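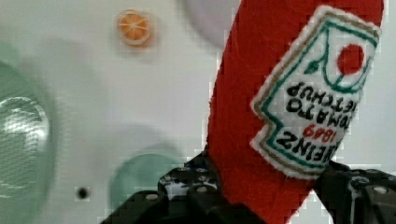
Cahier d'atelier — manipulation

Juin, 14 h, table blanche, préhension d'objets souples

Séance consacrée à la bouteille de ketchup en peluche. Je note tout de suite, la dernière fois j'ai attendu le lendemain et il manquait la moitié des réglages.

Le feutre se comprime entre les doigts, et la mesure d'ouverture de la pince ne dit plus grand-chose : on lit une valeur de fermeture alors que la bouteille peut encore pivoter. Avec Vasiliki, on a décidé de ne plus valider la prise sur l'ouverture seule. On ajoute une petite levée, puis un arrêt d'une seconde, puis on regarde l'étiquette sur la vue du poignet. Si elle a tourné entre les deux images, la prise est comptée comme mauvaise.

L'étiquette brodée est pratique pour ça. Contour net, lettres noires sur feutre blanc, et le rond rouge de la tomate donne le sens. Le détecteur doit accepter la bouteille tête en bas, ce que la version de Rolgate (branche d'Amancay) ne faisait pas. Elle cherchait le texte à l'endroit et renvoyait « objet absent ». Corrigé ce matin en laissant la rotation libre. À relire par quelqu'un d'autre que moi avant fusion.

Réglages gardés :
seuil de fermeture : 831
seuil d'alerte couple : 1291
essais de reprise avant abandon : 2

Les deux seuils sont en unités brutes du contrôleur. Ne pas les recopier dans le fichier Cerix, qui attend des valeurs normalisées. Je l'ai fait, la pince s'est mise en défaut et on a perdu un quart d'heure.

Pour le fond : la tranche d'orange sort bien même floue. Les pièces vert pâle translucides sont nettement plus pénibles, leur bord se perd dans le blanc de la table. Amancay propose de les détecter seulement depuis la vue de dessus et de ne rien demander à la caméra du poignet. D'accord pour essayer.
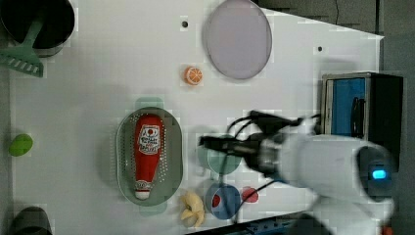 Vue de dessus et suite

Le gobelet translucide passe en partie sous la pince dès que le bras avance vers le centre. Il faut donc enregistrer sa position avant l'approche et la garder en mémoire, sinon le suivi saute sur le dessus bleu du récipient. Vasiliki a écrit le début de la fonction, il manque le cas où l'objet est déplacé pendant l'approche.

La bouteille couchée dans la passoire ovale est un cas à part. L'étiquette n'est pas lisible de cette hauteur, on ne peut compter que sur le rouge du corps et le rond de l'étiquette. Par ailleurs les bords de la passoire gênent la descente des doigts. Prévoir une approche verticale, doigts de part et d'autre du corps, en évitant les deux poignées. Je ne veux pas qu'on force là-dessus tant que la limite de couple n'est pas vérifiée à vide.

À faire :
— relire la correction de rotation (Amancay)
— finir la mémoire de position du gobelet (Vasiliki)
— ajouter la passoire comme obstacle dans le planificateur (moi)
— renommer les essais, la série commence à 2903 et le script Flanagan les range encore dans l'ancien dossier

Question ouverte pour la démonstration du club à Puststead : est-ce qu'on montre la saisie dans la passoire ou seulement sur la table ? Amancay préfère la table. Je préfère attendre les essais d'approche verticale avant de répondre.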